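About Gremavex

Gremavex is a small language school for adults who were told at the age of twelve that they had no gift for languages and took it to heart. We teach evening and weekend classes in Mandarin, Spanish and Portuguese, above a dry cleaner, up a flight of stairs that our students describe as part of the course.

How we started

The school began as a Spanish conversation group that outgrew a living room and then outstayed its welcome in the back of a coffee shop. The coffee shop asked us to buy more coffee. We rented a classroom. It had one radiator, and that radiator is still with us, knocking through the past tense every winter.

The name was meant to be temporary. It came off a list of words that meant nothing in any language we taught, and by the time we had a better idea the sign was up. Signs are expensive.

What a class is like

We keep groups to 10 people, and you'll be talking in the first lesson, badly, along with everyone else. Grammar shows up when you need it. There are no language labs and no headphones. There is homework, and we do notice.

Beginners spend a good part of their first term on food, on the theory that you'll want lunch before you want to discuss the economy. Mandarin students learn their fruit early, and 芒果 tends to stick, being mángguǒ and close enough to "mango" to feel like a gift. The next word is never as kind.
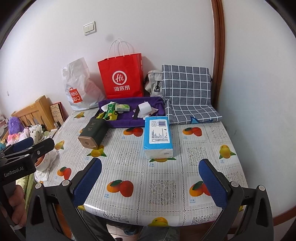

Levels and terms

Each language runs at three levels, which we call First, Second and Stubborn. A term lasts ten weeks. The spring term starts in April, and placement is a short chat with a teacher, who will try not to look surprised if you're better than you said you were.

Plokari, our reading club, meets between terms. It was set up to read novels in the original and has so far read a great many short stories. Mokoena is the film night, subtitles off for the first half and on for the second, so that everybody can find out what the plot was.

What we don't promise

We won't make you fluent in 85 days, or on your commute, or in your sleep. You will be able to order dinner, argue politely about the bill and follow most of a phone call if the other person is patient. Some of our students have gone a lot further. A few have been in Second for years and seem happy there – we've stopped asking.

Visiting us

Sit in on any class once, free, before you sign up. The entrance is the door to the left of the dry cleaner's, and the buzzer says Flumimness, after the previous tenant. Press it hard.

Page last updated 2019-01-28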